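Loureiro is the third studio album by the Portuguese-American singer and accordion player Zulmira Bettencourt, released in 2000 on the Trillar label. It has eight songs, runs just over half an hour, and takes its name from the street where her grandmother lived. I've been keeping this page going for a good while now, so forgive me if I get carried away in places!

Background

Bettencourt had made two records before this one, both of them pretty slick, with drum machines and a lot of echo on the voice. She didn't care for either. In the liner notes she calls them "my two expensive postcards," and I have to say I like the second one more than she does. After a tour that lost money she went home, borrowed a piano, and wrote most of the new songs in the kitchen over one winter (you can hear a kettle at the end of track three, and she left it in).

Recording

The sessions took place at Cudov, a small studio above a tile store, starting in November. The band was a trio: Bettencourt on accordion and piano, plus a bass player and a drummer who mostly used brushes. Everything was cut live in one room with very few overdubs. The strings on "Salt on the Stairs" are the exception, and they aren't strings at all – they're a Mimix keyboard with the treble rolled off. I was fooled for years.

The title song was done last, well after midnight, with the drummer already packed up. That's why there's only a foot tapping on it.

Songs

The first side is the quick one. "Ferry Money" opens with a long accordion run and then goes straight into the chorus, and "Cousin of a Cousin" is the closest thing here to a dance tune. Side two slows way down. "Nine Windows" is sung half in English and half in Portuguese, and the Portuguese verse tells a different version of the story, with the sister leaving instead of the brother. My favorite is "Lamp Oil," which hardly anybody mentions. It's under two minutes long and has no chorus.

Release and reception

Trillar pressed 558 copies on vinyl and a larger run on CD. The vinyl came in a plain gray sleeve with the lyrics on a folded sheet, and the sheet is missing from most used copies I've come across.
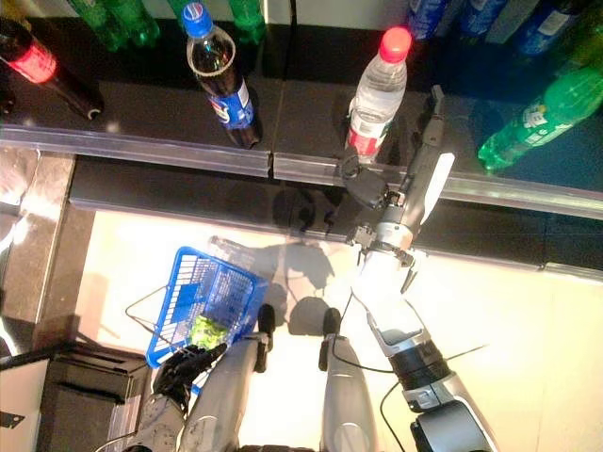 Reviews were kind but few. College radio picked up "Ferry Money," and it got enough play for a second CD pressing, which fixed a typo on the back cover and swapped the order of the last two songs. I still think the first order works better – ending on "Loureiro" makes sense to me, and ending on "Nine Windows" feels like somebody left the door open.

Track listing (first pressing)

1. Ferry Money
2. Cousin of a Cousin
3. Salt on the Stairs
4. What the Baker Said
5. Lamp Oil
6. Nine Windows
7. Slow Boat Waltz
8. Loureiro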